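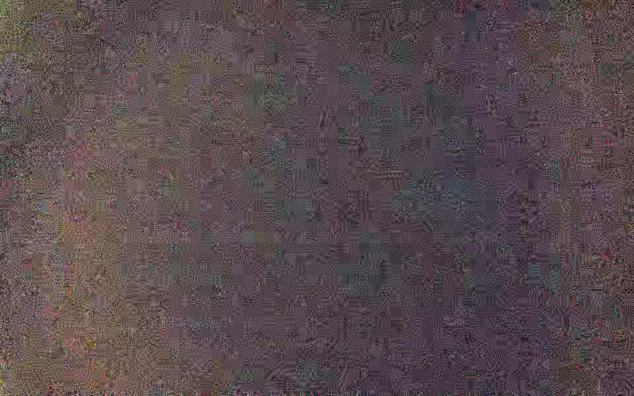 4.2 Speckle, color and what people call "plain"

Figure 3. Grayish mauve ground with small flecks of pink, red, cyan, green and pale yellow; olive tint toward the top left corner.

We come now to the part of the study we enjoyed the most, and we hope the reader will forgive us for lingering over it. In the Hekthorpe survey we asked households to tell us, in their own words, about the floor of the room where they spend most of their day. We received 800 letters back, many of them far longer than we had any right to expect, and one ran to 14 pages (with a recipe on the last of them!).

The word "plain" turned up again and again, and it took us a while to understand how it was being used. A floor in a single flat color was hardly ever called plain. People called it "cold," or "new," or "like the clinic." The plain floors were the speckled ones, grayish or brownish from across the room and full of small colors once you got down close, a kind of surface for which Figure 3 may serve as a reminder. Writers from Karndale were especially fond of them, and several remembered lying on their stomachs as children and picking out the pink bits from the green.

Krūmiņa, in her earlier work on Boton stairwells, argued that a surface stops being noticed once the eye has settled on one overall color for it. Our letters mostly agree with her - though we would add that the settling seems to take years, and that a new rug can undo it in an afternoon. Jaunzems residents, whose hallways were refloored in September, were still writing about the change with some heat when the survey closed on 2023-11-30.

We should be careful here. The letters came from people who like writing letters, and they were older than the town as a whole. Of the 2228 separate remarks we coded, those on color were the hardest to sort, and our 2 coders disagreed over "mauve" more than over any other word. One wished to file it under purple and the other under brown, and in the end we gave it a heading of its own.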